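# Notebook, bin-sorting project -- June, afternoon session

Carrying on from the morning page. Goal for the session: get through the produce-to-bin sequence with the multi-fingered hand without stopping for cable trouble. 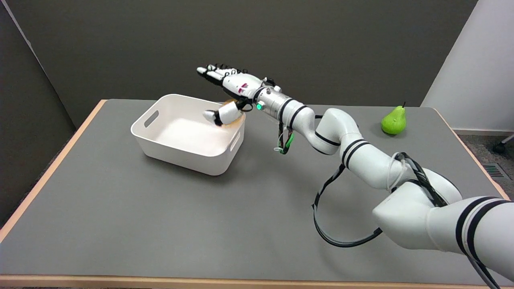

Baseline for the afternoon: planner config unchanged from the morning, hand firmware unchanged, speed limit still at the class setting. The only edit was to the pregrasp file, where the thumb opposition angle was reduced. The old value put the thumb too far under the palm, and on approach to anything tall it arrived before the fingers did.

## Task definition

Copied from the course sheet so I stop looking it up:

- Objects are placed on the table by someone outside the team.
- The arm moves each object into the white bin. Order is free.
- The bin may be touched. It may not be moved off its start position by more than the width of the tape.
- A release from above rim height counts as a drop and costs points.
- 12 objects per scored run, 9 needed to pass.

The release rule is the one that hurts. With the hand in the flat pose the fingers reach well past the palm, and the planner treats them as a rigid box. It will refuse a low release near any wall of the bin. Sólveig Lauritsen's suggestion was to model the fingers as four capsules and let the planner know when they are extended and when they are curled. I started on this. The curled model is done. The extended model still has the wrong length on the outer finger.

## Release height

Tried three release strategies in simulation, then ran the second one on the arm.

1. Straight down over bin center, open all fingers together. Safe, but objects pile up in the middle and later ones roll off the pile.
2. Approach over the right end of the bin, lower the thumb side first, open the thumb, then the fingers. Longer, but it leaves the center clear for the next object.
3. Tilted wrist, pouring motion. Planner found no solution for half the start poses. Dropped.

Strategy 2 has a problem on retreat. The hand opens, the arm lifts, and the thumb clears the rim by very little. If the wrist rotates before the lift finishes, the thumb hits the rim and drags the bin. Fixed by splitting the retreat into two moves with a blocking wait between them. It costs time on every object. I would like to get that back later by overlapping the lift with the swing of the elbow, leaving the wrist locked.

## Cables

The slack loop under the middle of the arm is still a nuisance. At full reach to the left it is fine. When the elbow folds to reach something near the right rear of the table, the loop drops and can sweep the surface. A light object in its path would be pushed before the hand gets there.

Options discussed:

- Shorten the loop. Not possible without losing the last part of base rotation. Checked against the joint limits twice.
- Add a second strap point past the elbow. Possible. Needs the wide strap, not the narrow one, which bites into the jacket.
- Give the planner a keep-out volume that follows the elbow. Ugly but costs nothing in hardware.

I went with the keep-out volume for now and wrote it as a fixed cylinder attached to the forearm link. It's oversized. The planner now takes the long way around for far-right picks, and one start pose fails outright. Strap point to be tried next session -- whoever gets to the bench first, please do it before loading anything heavier than fruit.

The wire bundle at the wrist is a separate issue. It hangs clear of the fingers in every pose I checked, but it shows up in the depth image and Fevavton (our segmentation script, for anyone new reading this) labels it as part of the object when the hand is close. Added a mask tied to the wrist frame. The mask also removes a strip of real table. Acceptable while the hand is high, bad during the final approach, so it turns off under a height threshold.

## Grasp on the pear

The pear is the worst object in the set for this hand. Standing upright it is narrow at the top and wide at the base, so a top grasp closes on the neck and the fingers slide upward along the taper. The contact estimate looks good right until the lift.

What the Trisum grasp planner proposes: top grasp, palm down, every time. It scores on surface area seen by the camera and doesn't care about the taper.

What I want: side grasp on the wide part, palm facing the object, thumb on the near side. The wrist can reach this on the right half of the table if the elbow stays high. It brings the knuckles close to the table top, so the approach has to be horizontal for the last stretch.

I overrode the proposal by hand with a per-object grasp table. That is allowed under the course rules as long as the table is loaded before the run begins. The entry is keyed on the class label, so if the classifier calls the pear a lime we are back to the top grasp. Need a shape check as backup: height against width of the segmented blob should be enough.

## Logging

Log rate was set so high that the recorder dropped messages under load. Joint states now at 24 Hz for the bench log. The controller runs at its own rate and is not affected. Buffer length is 3000 messages, which covers a full scored run with margin as long as the camera topics go to their own file.

Siramari (the plotting tool) chokes on the split files. It expects joint and camera data in one bag with shared timestamps. I wrote a merge step and put it in the tools folder. Run it before plotting, and don't run it on the only copy.

## Open items

- Outer finger length in the extended capsule model.
- Strap point past the elbow, then shrink or delete the keep-out cylinder.
- Shape check for upright objects.
- Retreat timing. Measure the blocking wait separately before trying to overlap anything.
- Vida, the other team on this bench, uses the same home pose name with different joint values. Rename ours. Until then, confirm the values on the screen before sending the arm home.
- Tape marks for the bin are lifting at one corner. Replace before the next scored run, and remeasure the bin frame after.

Config from this session is on the project branch under the bench folder. Pregrasp file and grasp table are both in there. The keep-out cylinder is in a separate file so it can be left out by commenting one line in the launch script.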